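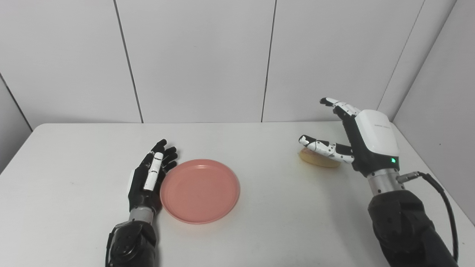 Chapter 6

The Editorial Cartoon and the Daily Deadline

An editorial cartoon is an opinion in the form of a drawing. It appears on the same page as the unsigned editorials and the signed columns, and it is read in a few seconds. Most readers look at it before they read anything else on the page, and many of them read nothing else. Editors know this, and so do the people who get drawn.

Chapter 5 dealt with the written column, where a writer can state a claim, admit the weak points and come back to the claim at the end. The cartoonist has no room to do that. A drawing makes one point. If the cartoonist tries to make a second point in the same panel, readers will usually miss both. The first skill taught in this chapter is therefore a skill of cutting, and the exercises at the end of Section 6.1 ask you to take a crowded sketch and remove things from it until one idea is left.

A morning in Tondia

Radwa Sqalli drew the daily cartoon for the newspaper in Tondia during the years when the city was deciding what to do about its water company. The company, Arnodine, had been sold to private owners, and the price of water had gone up twice. On a Tuesday in September the city council was due to vote on whether to buy it back.

Sqalli came in at seven with a rough idea already in her notebook. It showed the council members as plumbers, standing in a flooded kitchen and arguing over who had brought the wrench. Her editor, Farhad Mahmoudi, liked the drawing and turned it down. His objection was that it would be out of date by the time people saw it. If the council voted to buy, the plumbers would look unfair. If the council voted against buying, the joke would be too mild.

She went back to her desk and made more sketches. By noon she had one she was willing to show. A man stood at his kitchen sink with a glass held under the faucet. Where the water should have been, a strip of paper came out, long enough to fill the glass and run over onto the floor. It was a bill. There were no council members in it and no label with the company's name. Mahmoudi took it at once, and it ran the next morning beside the news of the vote.

The paper received 127 letters and calls about that cartoon. Some readers thanked Sqalli for attacking the company. Others thanked her for attacking the council. A few accused her of taking money from one side or the other. One man wrote that he had paid his bill on time for his whole life and didn't see what was funny.

This case will come up several times in the chapter, so it is worth noting a few things about it now. Sqalli's first idea depended on an event that had not happened yet. Her final idea depended on a fact that would be true whatever the council did, which was that people were unhappy about what they paid. The final drawing also left out the politicians – the obvious target – and put an ordinary customer in their place. We will ask later whether that made the cartoon stronger or whether, as some of her colleagues thought, it let the council off too easily.

Likeness and label

Cartoonists have two main ways of telling the reader who or what is in the drawing. One is likeness. The cartoonist picks out the features by which a person is known and enlarges them. The other is the label, a word written on a coat, a suitcase or the side of a sinking ship.

Likeness works best with people who are seen often. A mayor is harder to draw than a president, because fewer readers carry the mayor's face in their heads. Edwin Tawfik's handbook for newspaper artists, which is still assigned in many drawing courses, advises a beginner to draw a local figure the same way for several weeks before relying on the likeness alone. By then the readers have learned the drawing, even if they have never seen the person.

Labels are easier and are often overused. A drawing with five labels in it is closer to a diagram than to a cartoon. A good test is to cover each label with your thumb and see whether the drawing still makes sense. If it does, the label can go. If it doesn't, the fault may be in the drawing, and adding another label won't fix it.

Complaints and corrections

A columnist who gets a fact wrong can print a correction. It is less clear what a cartoonist should do. Exaggeration is part of the form, and no reader believes that a senator is really the size of a barn. But a cartoon can still rest on a false claim. Section 6.3 looks at a dispute at the Plundell, a weekly that ran a cartoon about a school board member who had missed no meetings and was drawn asleep in her chair. The editors argued for days over whether there was anything to correct.

Before you read on

Keep a file of editorial cartoons while you work through this chapter. Take them from at least 2 newspapers, and include a few that you disagree with. For each one, write down the point of the cartoon in a single sentence. Then give the cartoon to someone else and ask for the same. Where your sentences differ, keep both. You will need them for the writing assignment in Section 6.4, a 200-word note to an editor arguing that a particular cartoon should or should not run.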